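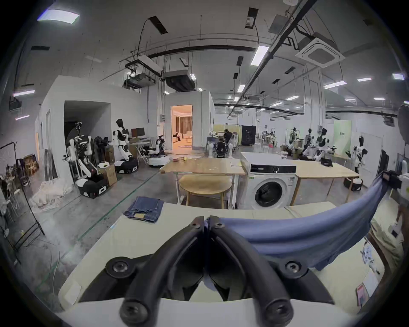

Naima El Khatib replied:

Thank you for picking this up so quickly, Sanaa, and I'm sorry the first message was such a jumble. I typed it standing at the ring apron with people asking me where the hand wraps were. I'll try to go through it properly now. The bell on our Tekel round timer is fine when we use it by itself, and it was fine all through the sparring before the show. As soon as we connect it to the Zorum scoring tablets, the bell at the end of the round comes late. The clock on the wall reads zero, both boxers are still swinging, the referee is looking over at me, and then finally we get the bell. On a club night you can laugh that off a bit, but one of our visitors took a clean right hand after zero and his coach was very unhappy, and I would have been too.

The start bell is on time. The ten-second clapper is on time. Only the end bell is late, and it seems to get worse as the bout goes on, so the last round is the one everybody complains about.

Ticket 781
Status: Open
Product: Tekel round timer, connected to Zorum scoring
Site: Crichton Boxing Club, Plelerdale
Subject: End bell late when judges' tablets are connected

Sanaa Ghoneim replied:

Hi Naima, no need to apologize, your first message was clearer than you think! A late end bell is a safety matter and I've moved your ticket up. Could you tell me a few things when you get a minute? I'd like to know which version the timer shows on its start page, whether the rest period is also off, and whether the judges are entering their scores before the bell or waiting for it. I know the last one sounds like an odd thing to ask, but please bear with me.

In the meantime, please don't run a bout with the tablets connected. Use the timer alone and let the judges score on paper. If you have an old hand bell, keep it on the table as well.

Naima El Khatib replied:

We do have a hand bell, it was my uncle's and it's louder than anything you sell (sorry!). The start page says build 997. The rest period is right, I checked it against my watch and the kitchen clock, and I trust the kitchen clock more. As for the judges, I asked them and two of them do start tapping in the score before the bell, when they feel the round is settled. I told them they shouldn't be doing that anyway, and we had a fairly lively talk about it over tea, but does it matter for the bell?

I've attached the log. I hope it's the right one, there were several with nearly the same name.

Log extract, bout 3
Round 1 clock zero
Round 1 score entry open on judge tablet
Round 1 waiting for sync
Round 1 sync 100 percent
Round 1 end bell sent
Round 2 start bell sent
Round 2 clock zero
Round 2 score entry open on judge tablet
Round 2 waiting for sync
Round 2 sync retry
Round 2 sync 100 percent
Round 2 end bell sent

Sanaa Ghoneim replied:

It was exactly the right log, thank you. Look at the order of the lines and you'll see the trouble. The clock gets to zero, but a judge already has the score page open, so the timer waits for the tablets to catch up before it sends the bell. It should never wait for anything. The bell has to go when the clock says so and the scores can follow along whenever they like.

There's a setting you can change today. On the timer, go to Bout, then Connections, and turn off Hold for scores. Save it, switch the timer off and on again, and then open the same page to make sure the setting stayed off. A few clubs have found that it comes back after a restart, and if yours does that I'd like to hear about it. Then run a practice bout with nobody in the ring, and have one of your judges tap in a score early on purpose.
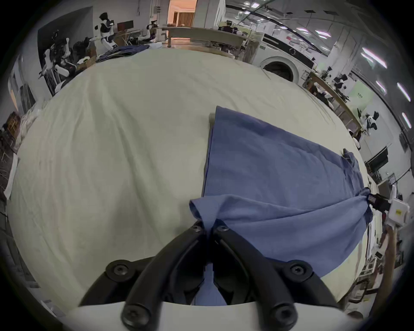

PLELERDALE, June. Posting the result of the practice bout, as promised. We ran it twice through with the gloves still hanging on the ropes, and the judges were told to be as impatient as they pleased, which they enjoyed very much. The end bell came on zero in every round. I then restarted the timer and the setting stayed off, so we seem to be one of the lucky clubs. The one small thing left is that the score summary takes a little longer to show up on the desk laptop, but I can live with that, and the announcer likes to stretch things out in any case.

Could you leave the ticket open until after our next show? I'd feel better seeing it work with real boxers and a full hall. The hand bell will be on the table whatever happens.

Naima

Sanaa Ghoneim replied:

Wonderful news, and of course I'll leave it open. I've passed your log to the people working on the next build and asked them to have Hold for scores turned off from the start. The slow summary is a separate matter, so I've made a note of it here. Please write after the show, even if it's only a line, and good luck to all your boxers!

Status: Waiting on customer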